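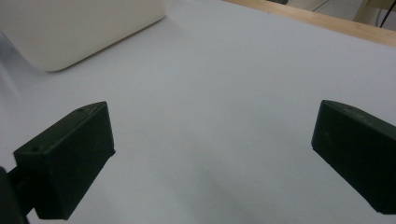
Bonus balance not moving to cash at Livar

Print this page | E-mail this page

Maarten Vanhove
I took the Monday reload at Livar and finished the wagering on Pramska, the slot with the stacked wilds. The meter says 100% but the money is still listed as bonus funds. Deposit was $300. Do I have to request the conversion, or is there a delay?

Hamel
Conversion is automatic, but it does not run while a round is open. If you left a free spins feature unfinished on any game, the balance stays locked. Open your game history, filter by "pending," and finish whatever is listed. 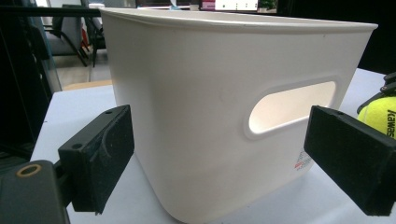 Then log out on every device and log back in. The wallet refreshes at login. If it still shows as bonus after that, send support the round ID of your last bet. Do not place another bet first, as that changes the last round on record.

Also check the maximum bet rule. Anything over $2 a spin with bonus funds active sends the account to manual review, and the meter will read 100% the whole time.

Altden
same thing happened to me, took 3 days. chat was no help, email was better

Print this page | E-mail this page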